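Brusgate opens a fabric counter in Sosden

Wednesday, April 25, 2018

I've been itching to share this one! Brusgate, my little haberdashery, has a proper fabric counter at last, at 30 Powell Street, Sosden. We're starting with linens, a few brushed cottons and a soft double gauze I keep stroking (it'd make a lovely summer blouse).
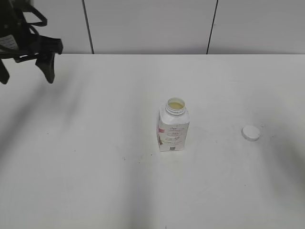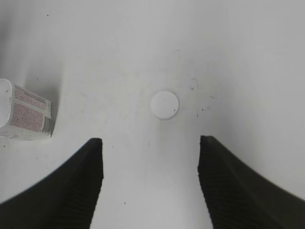
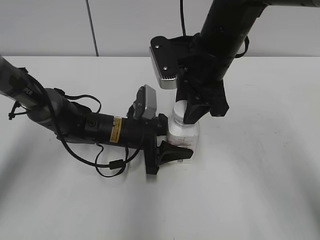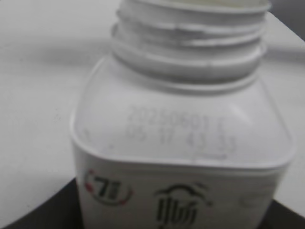
The last picture: white bottle, cap off.

The Clikar linen comes in 3 weights, and I'd go for the middle one if you're making trousers. Bring your pattern along and we'll work out how much you need together. For swatches or press samples, ask for me at the counter.

Karthik Bhattacharjee, Brusgate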